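Where Does the Kettle Go? Storage and Reach in a Compact Kitchenette
Project report, Housing and Interiors studio
Submitted 6/20/24

2. What we were asked to test

The course handout repeats a claim that shows up in a lot of small-apartment advice: a kitchenette works fine as long as everything used daily lives on the counter. Our group doubted it. Counter space is the one thing these units don't have, and "used daily" tends to grow until it covers everything a tenant owns.

We worked with the unit type in the Rekow building, which has a short counter, a black built-in cooking and sink unit, and two upper cabinet doors with long black pulls. The task was a plain one, making a hot drink, and we looked at where the hands have to go to do it.

3. Observations

The kettle was kept at the back, under the cabinets. Planners like this spot because it leaves the front edge clear. We were less impressed. Handling the kettle there took two hands, one on the handle and one flat against the metal body, close under the cabinet edge. 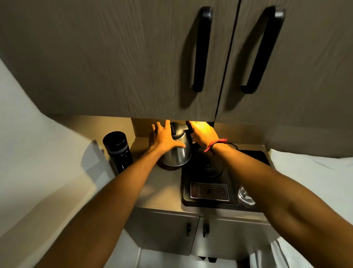 A tenant with a weak grip would find that awkward, and a palm on the side of a metal kettle is a poor habit to build into a layout. The Londholm guide we were given calls the back of the counter "dead space made useful." We think it is still mostly dead space, with a kettle in it.

The under-cabinet light is the part we can't complain about. It falls on the backsplash and counter, where it is needed. The cable is another matter — it hangs in a loop along the backsplash toward the cooking and sink unit, and we would want it clipped up before calling the design finished.

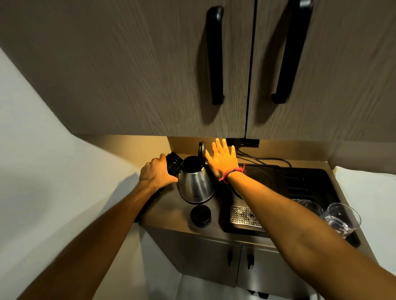
Small items cause their own trouble. Once a second thing stands beside the kettle, each of them has to be reached past the other, and the tidy row in the brochure drawings starts to look optimistic. The Treltar planning sheet gives this kind of counter room for 11 items. We never got near that number without losing the place to set down a cup.

4. Limits

We studied one unit type and one task over 2 sessions, so none of this proves much about kitchenettes in general. We also had no tall or short users to compare. A second round is planned for August, with the kettle moved to the front corner. It may turn out no better.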